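Histley Building Users' Forum
Board: Furniture and Shared Areas
Topic: Tables beside the mezzanine railing

Posted by: mezz_bookings
Members are asked to give their views on the placing of the long tables on the mezzanine. At present the tables on the open side stand close to the railing, and the Shared Areas Group has received two written requests that they be moved back towards the inner wall. The requests concern small items rolling off the table and passing between the balusters to the floor below. No injury has been reported. The Group wishes to have the opinion of regular users before the furniture plan is revised in November.

Posted by: rellden_ground
The Rellden office occupies the ground floor directly beneath the open edge and submitted one of the two requests. Since the start of the year we have collected pens, a tape measure, several screws and a full cup lid from the carpet below. We consider a clear strip along the railing to be the minimum acceptable arrangement. We would also ask that hand tools and loose parts be used only at the inner tables.

Posted by: bench_user_216
I write on behalf of the users of locker bay 216. We do not support the proposal. The inner tables are narrower and receive very little daylight, and practical work that needs two people at one table, one on either side, cannot be done there comfortably. The tables at the edge are in use on most afternoons for this reason. If they are moved, the work will simply go to the meeting rooms, where it is not permitted.

Posted by: rellden_ground
With respect to the previous member, the convenience of those upstairs does not settle the matter for those who sit underneath. Daylight could be provided by lamps.

Posted by: bench_user_216
Lamps were requested last November and the request was declined on grounds of cost.

Posted by: mezz_bookings
Both tables remain open for booking while views are being collected.

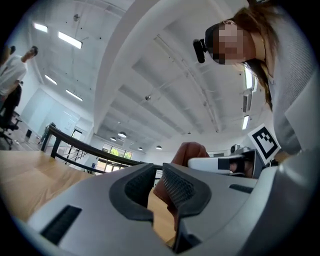

Post last amended by mezz_bookings, 26th July. Reason: wording of second paragraph.

The tabletop is the light honey-coloured wood used for all the long tables on this floor. The railing is dark metal with a black handrail, and the thin vertical balusters referred to in the first post are beneath it.

Members should note that the railing is part of the building and is not under discussion. Requests to fix panels, netting or boards to it must be made to the landlord.

Posted by: stores_and_keys
For the record, the tables were supplied by Hattori and are listed in the inventory as items 161 and 326. The numbers are not consecutive because the second was bought later. Both may be moved by two persons without tools. Neither should be dragged, as the feet mark the floor. Any new position should also allow the cleaning contractor to pass behind the chairs.

Posted by: quietcorner
May I ask whether a raised lip along the back of each table has been considered? It would meet the Rellden concern and leave the tables where they are. The firm of Trakine fitted something similar to the reading desks in our former premises. It was a plain strip of wood, screwed from underneath, and could be taken off again.

Posted by: stores_and_keys
Screwing into the tabletops would require the agreement of the Shared Areas Group. A clamped strip would not. I have no objection to a trial on item 161.

Posted by: rellden_ground
We would accept a trial provided that it has a fixed end date and that falling items are recorded while it lasts. We maintain our request in respect of hand tools.

Posted by: bench_user_216
A trial is acceptable to us. The restriction on tools is not, and we ask that it be treated as a separate item on the agenda.

Posted by: mezz_bookings
The Group will consider the trial and the question of tools as separate items. Members wishing to comment on the tools should open a new topic on this board. Bookings for both tables remain open in the meantime.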